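About Brumden Flood Response

Brumden Flood Response is a nonprofit that helps households get back into their homes after floods and major storms. We work in the low-lying towns along the Vusik River and in the coastal communities south of it. Our office is in Urkix, next to the bus depot.

How we started

Brumden began as a phone list. After a June storm put most of the east side of Urkix under water, a group of neighbors kept a record of who needed pumping, who needed a ride and who had an older relative living alone. The list had 102 households on it by the end of the first month. We incorporated the following year and took over the old Song Hardware building as a warehouse.

What we do

Our crews clear mud and debris, remove soaked drywall and flooring, and set up drying equipment. When a house is ready for repair, we help the owner replace the basics: a working kitchen, a working bathroom, a safe electrical panel and a door that locks. We also help with insurance claims and aid applications, and we will sit with you while you make the calls.

We do not charge for any of this. Priority goes to residents over 65, people with disabilities and families with children under 3.

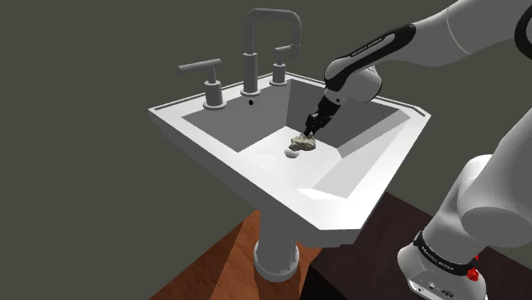
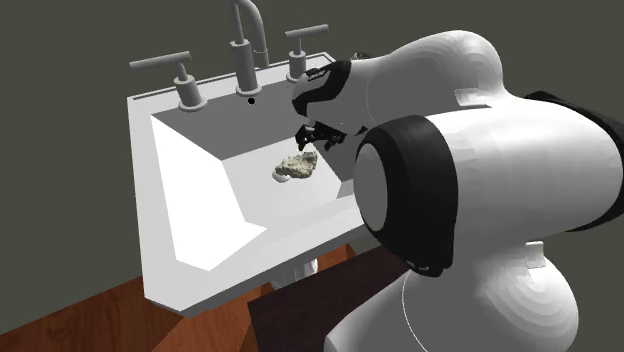
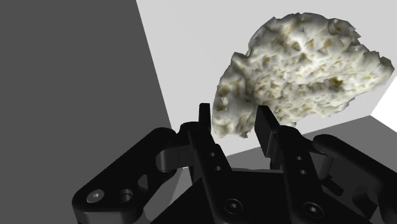 Care homes and assisted living

Residents of care homes are often the hardest people to move in a flood. We keep written evacuation plans with facilities in our area and review them each spring. The plans cover wheelchair transport, oxygen, medications and where each resident will sleep on the first night. Facilities that want to join should contact the office before storm season. It takes up to 90 days to complete a plan.

How we are funded

Most of our money comes from individual donors and local businesses. The rest comes from county contracts and grants. Our annual report is available at the front desk or by mail.

Visit us

Brumden Flood Response
101 Song Street, Urkix
Office open 8 a.m. to 4 p.m. on weekdays
Warehouse donations accepted until 3 p.m.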